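The Joy of a Big Blank Sheet

I came to paper folding the way most people do, by being terrible at wrapping presents. Then last February my friend Eleri Morris dragged me along to a class at Groen, the little craft store near my bus stop, and I was hooked before the coffee got cold!

We started small, with boxes you could fit a ring in. I made seven and kept one (the other six leaned). Roy Nuttall, who taught us, kept telling me to slow down and go bigger - big sheets forgive you, he said, and small ones hold a grudge. So I bought a pack of 100 from Zallton and cleared the living room. 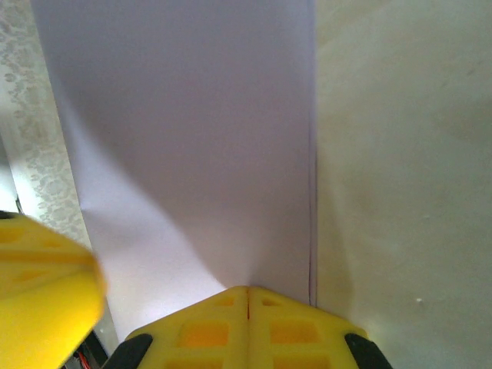
Large paper has a mind of its own, and I've grown to love that. Stand a sheet upright and it won't stay flat for you. Pinch it low down and the folds all run in toward that one spot, while a long, lazy bend sweeps across on the diagonal and the side edge stays perfectly straight. I like plain white for this, with the shadows doing the decorating. Next up is a lampshade, eight panels, and Eleri has already claimed it for her hallway.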